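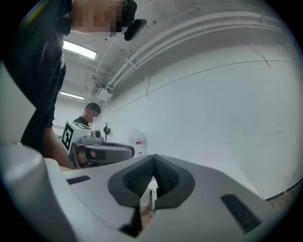
The grippers are held in the hand. The black-and-white square is a marker for a camera to find.

Can a gripper learn to do what your hand does?

You may have seen a video of a robot folding a towel or pouring a drink. It looks very clever. Before you believe it, ask who showed the robot how to do it, and how many goes it needed. The video hardly ever says.

Some robots learn by copying. A person holds a gripper, which is a tool with two jaws that open and close, and does a job with it. Cameras record the movements. Later a computer looks at all the recordings and tries to work out how a robot arm with the same sort of jaws should move. The people who make these tools say this is easy and quick. We wanted to know if that was true, so we read what two makers say and then thought about what they leave out.

The two tools

The first maker is called Vollow. Its leaflet says that anyone can teach a robot "in an afternoon". The second is called Grandel. Its leaflet says you need 3000 recordings of a job before a robot can be trusted with it. Those can't both be right, unless the afternoon is a very long one! When a small workshop called Nerum tried teaching one job, putting a spoon in a cup, it stopped at 1221 recordings. The robot still dropped the spoon quite often.

What about the jaws?

Pinch your finger and thumb together. Now pick up a coin from a table. Your skin squashes a little, you feel the edge, and you change your grip without thinking. You have bones, muscles and four more fingers ready to help.

A gripper like these has two pads. The pads have a rough or woven-looking surface, and a bit of roughness helps to stop things sliding. But a pad is still only a pad. Try this at home: put on a pair of oven gloves and pick up a coin. It is much harder, and you still have your brain in charge.

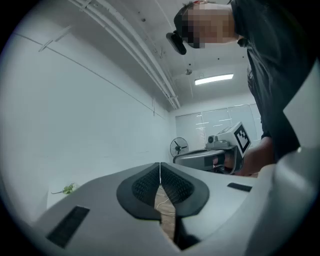 Why the square patterns?

The black-and-white squares are called markers. Each one has its own pattern, a bit like a name badge. If a camera can see the marker clearly, a computer can work out where it is and which way it is tilted.

Did you spot the word "if"? Put your other hand in front of a marker and the camera can't see it any more. Turn it too far and the pattern gets too thin to read. A leaflet from Rüegg, who make markers, says theirs can be read from 400 centimetres away. It doesn't say what happens when somebody's elbow is in the way. We think that is the more useful thing to know.

Some jobs need two hands

Think about cutting paper. One hand holds the paper still and the other works the scissors, and the two hands have to agree. That is a lot to ask of a pair of jaws. In some tests a person uses a gripper in one hand and leaves the other hand free.
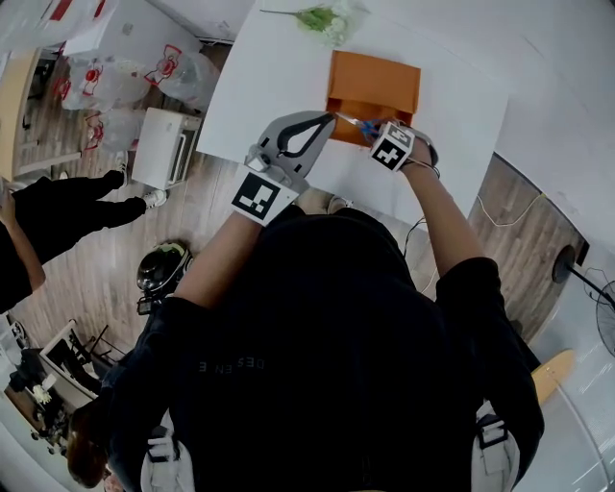
A gripper in one hand and scissors in the other, with an orange paper envelope.

Is this a fair test of the gripper? Only partly. The fingers are doing the fiddly bit. If you want to know whether a gripper can use scissors, you have to give the gripper the scissors.

How to be a good doubter

Next time you read that a robot can do something, try asking:

How many times did it try, and how many times did it get it right?
Did it use the same object every time?
Was a person helping?
What happens if you move things a little?

Nerum did ask the last one. They moved the cup 130 millimetres to the left and started again, and the robot put the spoon down where the cup used to be.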